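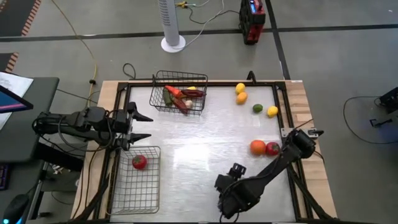
Ullbridge Allotments & Gardens Forum > Growing Veg > Runner beans or climbing French?

wurgate_wendy
Hello all, hope everyone's plot is surviving the wind! I've got the one frame up this year (my knees voted against a second) and I can't decide whether to fill it with runners, as I always do, or go over to climbing French beans. My mum grew runners every summer of her life and I feel a bit of a traitor even asking, but last year half of mine went stringy before I could get to them and the neighbours had started hiding when they saw me coming with a carrier bag. What do you all grow, and would you swap?

Plot24
Runners, every time. You can't beat the flowers and you can't beat the flavour, and if they're going stringy you're leaving them on too long, Wendy, sorry! Pick every other day, even the ones you don't want. I put mine in a deep trench with a winter's worth of kitchen peelings and torn-up newspaper at the bottom and they never look back.

jolien_dg
I'm going to disagree with Plot24, with great affection. I moved here from Belgium and had never eaten a runner bean until I was thirty-four, and I'm afraid I still think they taste like the hedge. Climbing French are sweeter, they set pods without any fuss in hot dry weather, and if you miss a few you simply let them dry and have them in soup in winter. My aunt, Mieke Van der Linden, sends me a flat one she has always called Verstraete, after the family down her lane, and it cropped until the first frost. I'm happy to post you 10 seeds if you'd like to try it.
Jolien De Graaf, bottom end of the Binon Road site

Plot24
Like the hedge!! I shall be thinking about that all day.

beansandbrassicas
Bit of both here. Runners hate a dry spell when they're in flower, and my plot is all sand, so in a hot June I'm up there at seven in the evening with can after can and still get hardly any pods. The French ones next to them just get on with it. On the other hand, in a cold wet spring I lost every French bean I sowed outdoors and the runners came through. If your soil is heavy I'd stay with what you know.

wurgate_wendy
Oh, that's useful, mine is proper clay, you could make pots with it. Jolien, yes please to the seeds, that's so kind, I'll send you a message. Could I do half the frame of each, or will they cross?

jolien_dg
They're different species so they won't trouble each other at all. Start the French ones in pots indoors and don't rush to put them out.

Plot24
Half and half is a coward's frame but I'll allow it. Put the runners on the side you can reach from the path, then you'll have no excuse about the picking.

beansandbrassicas
And slug protection from the minute they go out, on clay especially. I lost over 24 plants in one night once and I'm still not right about it.

wurgate_wendy
Half and half it is, then. Mum's runners by the path, Verstraete at the back. I'll report back when there's something to eat, and thank you all, you've cheered up a very soggy afternoon x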